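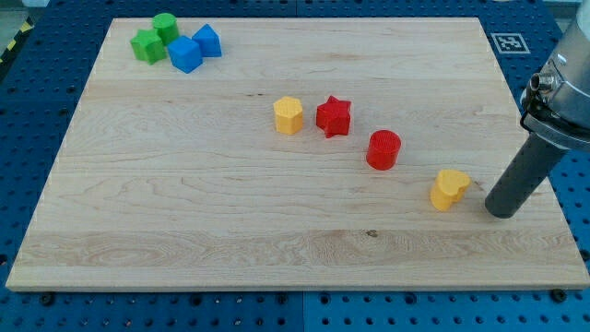
**TENSTEAD, 2 Apr 2020** -- Eight blocks, one maple board, one arm. That's the spring project for the Tenstead robotics club, and the students say it's harder than it looks.

The job: type in a plain sentence, something like "push the yellow heart next to the red cylinder," and have the arm do it. No picking up. The tool on the end is a blunt dark cylinder, so everything on the board gets moved by nudging. Stars, cylinders, a cube, a hexagon, the heart. Four colors, two of each.

The club calls the project Flendavetti. The name came out of a typing mistake in the first week and stuck.

Members have split into three groups. One writes the commands, one handles the camera and the marker on the table, one does nothing but log runs. So far there are 605 logged pushes, 112 of them thrown out for bad labels -- mostly left and right swapped, the members admit. Left from whose side? They finally settled on the side of the table facing the door and put it in the rules.

The star blocks are the trouble. Push a star on a point and it spins. Push it in the notch between two points and it goes mostly straight. The cylinders roll off line if they tip, and the heart will turn if you don't get it near the middle. Cube is everyone's favorite.

Then there's sorting by color, which is the part that counts. Judges at the Karras Student Automation Meet in July will give each team a shuffled board and 17 minutes. Greens together, blues together, and so on, then a round of spoken-style requests the team hasn't seen before. Points off for any block that goes over the edge. Teams can restart once.

Tenstead went last year with a line-following cart and finished in the middle of the pack. This is the first time the club has entered the tabletop class, and most of the members hadn't written any control code before the fall.

Blocks are printed by the students themselves. The first batch was too light and skidded, so the shapes were redone with more fill. The board was glued up in strips in the school wood shop and is bolted to the table, after an early version slid around and ruined a whole afternoon of runs.

Money is still short. Entry for the meet is $200 per team and the club wants to send two. Devik, the parts store on the east side of town, has offered to cover one entry. A bake sale was planned for the other but has no date yet, and the club is asking familes to hold on to their cookie recipes until it does.

Next up is speed. A full sort takes too long right now, and the students want the arm to stop backing all the way off between pushes. They also want to try two-step commands -- "move the green star, then the cube" -- wich the software does not handle yet.

Spare print filament in red or yellow is welcome. Contact the club through the school office.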